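The Block Corner – Gallery
13 Nov 2022

Welcome, and thank you for stopping by! We have been meaning to put this page together for ages, and now that the autumn rush is behind us we finally sat down with a pot of tea and did it. It is all about blocks and the bins they live in, and if you are the sort of person who likes a good sturdy container (we certainly are), you may find yourself staying longer than you planned.

Most of what we keep came to us when the Pinheiro workshop cleared its shelves. There were 132 cartons in all, and we spent seven evenings going through them, sorting long from short and stopping far too often to admire things.

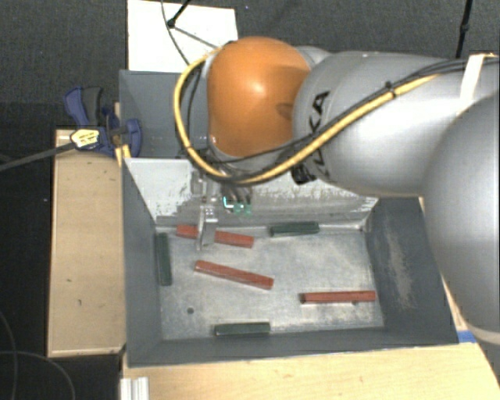 The long blocks have always been our favorites. They stack nicely, they sit well in the hand, and a red one is easy to find again when it has wandered off under a bench. We like to keep just a few together so that each has room to lie flat.

As for bins, we are firmly on the side of the old ones. A gray bin with scratches on its floor and scuffs down the inside has earned its place, and we would never dream of repainting it. Zadum, the shop down the road, offered us two shiny replacements last spring – very kind of them – and they now hold our string and labels.

The whole collection stands at 2,000 pieces, and the shelves are groaning. More pictures will go up once the Idon boxes are unpacked, so do look in again.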